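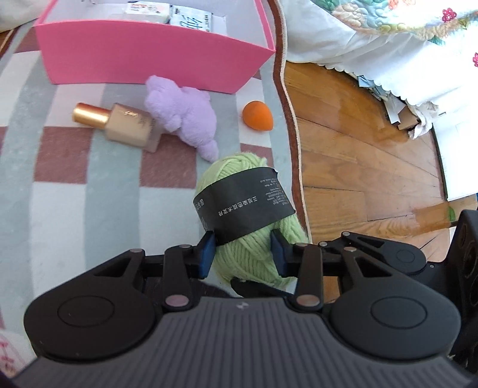
Ticket: Grasel boiler, upstairs radiators cold, pressure dropping
Opened by: Renato Bautista
Handled by: Arnar Hviid, Lauritsen Heating Support
Status: Closed (reopened once)

Renato Bautista wrote:
The boiler is a Grasel combi, fitted by the people before us, who left the manual and took the light bulbs. The pressure drops to nearly nothing overnight. I top it up in the morning, feel like a competent adult until teatime, and by the next breakfast the display is showing F19 again. Downstairs radiators are fine. Upstairs ones are warm at the bottom and stone cold at the top, apart from the one in the box room, which is scalding and heats a room containing a suitcase.

Already tried: turning it off and on, bleeding the radiators, turning it off and on with more conviction.

Arnar Hviid replied:
Thanks for the thorough notes. F19 on that model is low water pressure, so the code is only telling you what the gauge already has. Can you let me know:
What the gauge reads cold, and what it reads after the heating has been on for an hour.
Whether the small copper pipe on the outside wall is dripping.
Whether you bled the radiators with the heating on or off.
Please don't top it up again until you've had a look at the pipe.

Renato Bautista wrote:
Cold: 1 bar, just after filling. After an hour: nearly 3, with the needle leaning on the red bit.
Pipe: dripping. There is a green streak down the brickwork that I had taken for character.
Bled them with the heating on. I gather from the way you asked that this was wrong.

Arnar Hviid replied:
Off is better. With the pump running you can pull air in, and you can also scald yourself.

Climbing to 3 bar when hot and then dripping outside is nearly always the expansion vessel. It has lost its air charge, so when the water heats up it has nowhere to go except out of the relief valve. Then it cools, the pressure falls and you get F19. Every top-up brings fresh air in with the water, and that ends up in your upstairs radiators.

Recharging the vessel is a job for a registered engineer on this boiler as the case has to come off. I can book one. Meanwhile turn the flow temperature down from 70 to 60 and leave the box room radiator on its lowest setting.

Renato Bautista wrote:
Booked, thank you. I have turned the flow temperature down. The box room radiator cannot be turned down, as its valve has been painted over, in two colours, by people who evidently disagreed.

Engineer's note (added by Arnar Hviid):
Vessel flat, no water at the Schrader valve so diaphragm is sound. Recharged. Relief valve wasn't reseating, replaced. Box room valve head freed, pin stuck down, worked loose. System refilled and vented at all radiators, heating off. Cold 1.2, hot 1.7. No drip outside after test run. Ticket closed.

Renato Bautista wrote:
Reopening, with regret. The pressure is lovely. I go and look at it. But the back bedroom radiator now makes a noise like somebody stirring gravel, mostly when my mother-in-law is trying to sleep beside it.

Arnar Hviid replied:
Is there a Jomov thermostatic valve on that one? White head, numbers up to 6. If so, check the arrow on the body underneath. Some of the older ones only like the water going one way and will chatter if they're on the return side. Try it fully open for a night and see if it stops.

Renato Bautista wrote:
It is a Jomov. The arrow points at the floor, away from the radiator. Opened fully, silence. The room is now suitable for orchids, and my mother-in-law says she is very comfortable and might stay on.

Arnar Hviid replied:
Valve is on the return side then. A bidirectional one will sort it. The part is the Vudommont 15 mm angled, and the engineer can fit it at the annual service in April if you can live with it open until then. Otherwise it's a separate visit and a call-out fee.

Renato Bautista wrote:
April it is. Please close.

Ticket closed August 2019.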